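4.2 Finding thin objects in the gripper view

The planner described in Section 3 takes as input a list of graspable segments, each with two end points, a width and a flag for whether the segment is free or held. For cups and boxes the list is easy to fill from an off-the-shelf mask predictor. For chopsticks it is not. A chopstick seen from the gripper camera is a few pixels wide at the far end and much wider near the fingers, and the wide-angle lens bends it. The mask predictor we used as a baseline tended to return one mask for two sticks lying side by side, or two masks for one stick that ran behind a finger.

The kitchen episodes make this harder than the desk episodes. The plaid tablecloth is covered in straight, narrow stripes of many colours, and a stripe detector will find those as readily as it finds a stick. Black and pale wooden chopsticks lie on the same cloth, so no single threshold on brightness will serve for both. In addition, the blue finger pads sit on either side of the gap where the next grasp takes place, and hide part of what lies under them.
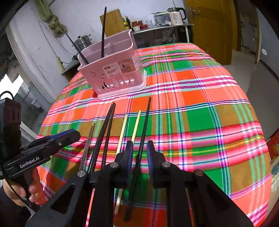
We therefore split the detector into two stages. The first stage, which we call Fekby, proposes line segments in the undistorted image and scores each by how its width changes along its length. A chopstick tapers; a woven stripe keeps its width once the table plane has been taken into account. Segments whose taper falls below a fixed limit are dropped. The limit was set once, on the desk episodes, and was not changed for the kitchen.

The second stage joins segments that belong to the same stick. Two segments are joined if their centre lines agree in direction, if their tapers point the same way, and if the gap between them is covered by a known part of either gripper. The outline of the camera's own gripper is computed from the jaw encoder. The other gripper is placed from the relative pose estimate of Section 3.4, which is refreshed every 12 frames. Between refreshes the pose is carried forward from the inertial data alone. Where the gap is covered by something other than a gripper, such as the rim of the pink utensil holder, no join is made and both parts are passed on with a low score.

The held flag is set separately. A stick is marked as held when its centre line passes between the pads of one gripper, the jaws have stopped closing, and the jaw gap is above the empty-closed value. The third test matters most for metal and thin black chopsticks, where the jaws come so near to fully closed that the encoder reading alone is of little use. Huw Mathias added a short filter over 6 frames to stop the flag from flickering at the moment of contact. The filter delays the flag slightly but made the planner's replay far steadier.

Two grippers are often in view together, and each may hold a stick. The joining step then has to cope with a held stick that passes behind the near gripper while the near gripper holds another. Figure 4 shows such a case, with further sticks at rest on the cloth.

Figure 4. View from one hand-held gripper with the second gripper entering from the right. A dark brown chopstick stands between the near fingers; a brown chopstick in the other gripper slants down behind the near one and crosses above two pale wooden chopsticks on the table. 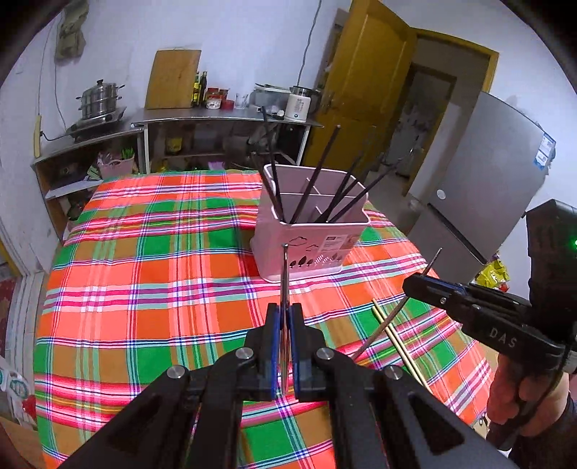 4.3 Labels and test split

The full set holds 1198 episodes, of which 46 were kept back for testing. End points were marked by hand by Charoen Jaidee using Wekville, our labelling tool, which shows the undistorted image and the jaw reading together. A stick hidden at one end was given an end point only if that end could be seen in a nearby frame. Sticks standing in the holder were labelled as free, even where they leaned against each other. Frames in which the jaws were still moving were labelled but left out of the scoring for the held flag.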